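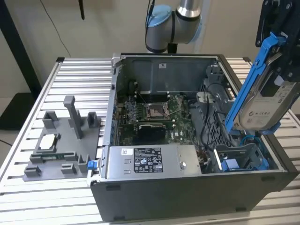 Quem somos

A Associação de Antigos Alunos da Escola Técnica Teixeira mantém o registo dos diplomados da escola, gere o diretório de contactos por ano de conclusão e presta apoio à organização de encontros de turma. É uma entidade sem fins lucrativos, com estatutos próprios e contabilidade separada da escola.

O registo contém 3.604 fichas. Destas, 545 não têm contacto válido e aparecem no diretório com a indicação "por localizar". Pedimos aos antigos alunos que consultem a lista do seu ano e comuniquem moradas, números de telefone ou endereços de correio eletrónico em falta.

O que consta de cada ficha

Nome à data da matrícula, nome atual (se diferente), curso, ano de conclusão e número de processo. A profissão, a localidade de residência e a fotografia são facultativas. O número de processo não é publicado. Os restantes campos só ficam visíveis a utilizadores autenticados, salvo o nome e o ano, que integram a lista pública.

Os diplomados dos cursos extintos conservam a designação original do curso. Quem frequentou a escola sem concluir pode ser inscrito como antigo aluno não diplomado, no ano em que teria terminado.

Diretório eletrónico

O diretório funciona sobre a plataforma Wirnis, que substituiu o ficheiro em papel e as folhas de cálculo mantidas por cada turma. A migração foi feita por anos letivos, do mais recente para o mais antigo. Os registos duplicados foram fundidos quando coincidiam o nome, o curso e o número de processo; os casos em que só coincidiam dois destes elementos continuam em verificação manual.

As cópias de segurança são diárias e realizam-se às 3 da manhã. Durante esse período a pesquisa mantém-se disponível, mas não é possível alterar fichas.
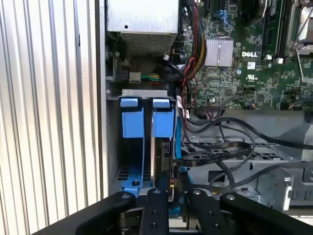
Interior de um computador Dell, sem a tampa lateral.

Organização

A coordenação do registo está a cargo de Laine Laur, diplomada do curso de Eletrotecnia. Cada ano de conclusão tem um delegado, que valida as alterações propostas pelos colegas e recebe os pedidos de contacto. Estão atualmente em funções 81 delegados. Os anos sem delegado são tratados diretamente pela coordenação, com prazo de resposta mais longo.

A assembleia geral reúne em março, no auditório do edifício Penach. As convocatórias são enviadas por correio eletrónico e afixadas no átrio. Têm direito de voto os sócios com a quota do ano anterior regularizada.

Encontros de turma

A associação cede aos organizadores a lista de contactos do respetivo ano, mediante pedido escrito do delegado. A sala Esen pode ser reservada sem custos para encontros de antigos alunos, fora do horário letivo. A limpeza e o serviço de refeições são da responsabilidade de quem organiza.

Retificação e eliminação de dados

Qualquer antigo aluno pode pedir a correção ou a retirada da sua ficha do diretório. O pedido faz-se através do formulário de contacto, indicando o nome à data da matrícula e o ano de conclusão. As comunicações de falecimento devem ser remetidas ao delegado do ano ou à coordenação.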